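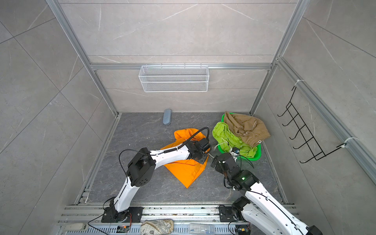

An Erton reader wrote to us last week that she had been carrying her wash across the bridge for so long she'd begun to think of it as exercise, and that she would be very glad to give it up.

Local News | Around Town | Zanport

Layug Street laundromat to reopen in November with longer hours

Saturday, October 26, 2019
By our Zanport staff

She won't have much longer to wait. The old laundromat on Layug Street, dark since the boiler gave out in the spring, will open its doors again on the first of November, and people on that side of town are so pleased that it has been hard to get a conversation going about anything else. (We tried the school bond at the bakery counter. It lasted as far as the first cup of coffee.)

The new owners are the same family firm, Vonine Wash & Fold, that has run the smaller place behind the post office for years. They bought the Layug Street building over the summer, when it looked very much as if it might become storage units, and they have been in there most evenings since with the lights on and the radio going. Neighbors have taken to slowing down as they walk past with the dog.

A good deal of the credit has to go to a petition that started on a clipboard at the hardware store and ended up at town hall with 732 signatures on it. For a town our size that is a remarkable stack of paper. It asked for one thing, that the building's permit stay as it was, for a laundry, and the town agreed to that in August.
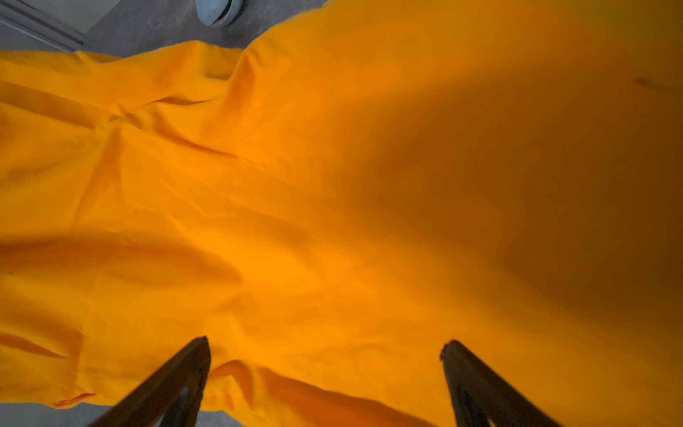
The hours will be longer than the old ones, too. Doors will open at 6 in the morning, in time for the early shift at the cannery to get a load in before work, and the last wash will go in at nine at night. Under the previous arrangement everything shut down at suppertime, a sore point with anyone who had a job and a pile of sheets. A small wash will cost $2, the same as it did before the closing, and the firm says it means to hold that price through the winter. The big machines at the back, the ones that will take a comforter, will be a little more, and the dryers will still run on quarters.

Those of us who remember the old dryers will be happy to hear they are gone. They were good, honest machines in their day, but you could feed them all afternoon and still go home with damp socks. The replacements came secondhand from a motel that was closing up the coast, and the firm says they have been gone over thoroughly and fitted with new belts.
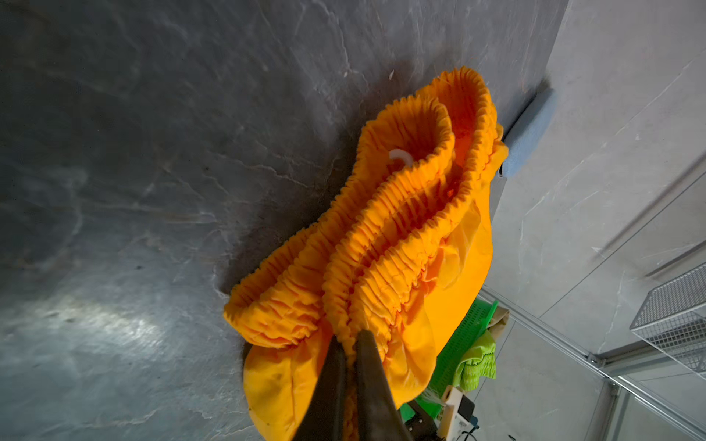 There will also be a drop-off counter, something Layug Street has never had before. You leave your bag in the morning, and it's ready, washed and folded, by the end of the next day. Bedding and work clothes are both welcome, though the counter won't take anything marked dry clean only, and it would be a kindness to go through your pockets first. The firm mentioned pens in particular, with some feeling.

Parking, as ever on Layug Street, is going to need some patience. The town is painting two short-stay spaces out front with a limit of 15 minutes, long enough to carry your baskets in and feed the machine, and after that you'll want to move around the corner to the lot by the feed store. The bus from Erton stops across the road, and the town has promised to look at the timetable again after the new year to see whether an evening run makes sense.
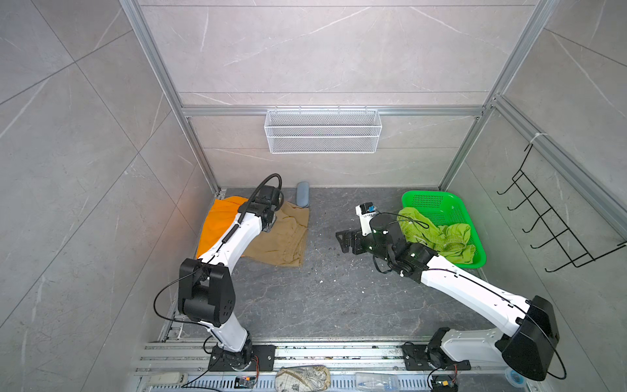 The bulletin board is coming back as well, and that may please people as much as the machines do. It hung by the front window for longer than most of us have lived here, and between the lost cats, the firewood and the piano lessons you could find out just about everything worth knowing while your towels went around. The firm kept it safe in the back room during the work, with a few of the old cards still pinned to it. If you advertised a canoe last March, you might want to stop in and say whether it's been sold.

Coffee will be free on opening morning.

Comments

Bridge Walker: Wonderful news! My back thanks everybody who signed. Does anyone know if they are keeping the long folding table? That was the best thing in there.

Layug St. Resident: Glad about it, but fifteen minutes is not enough if you have kids with you and four baskets. Please rethink that part.

Reader in Erton: An evening bus would get a lot of us over there. Hope the town means it this time.

Canoe Owner: Still for sale. Paddles included.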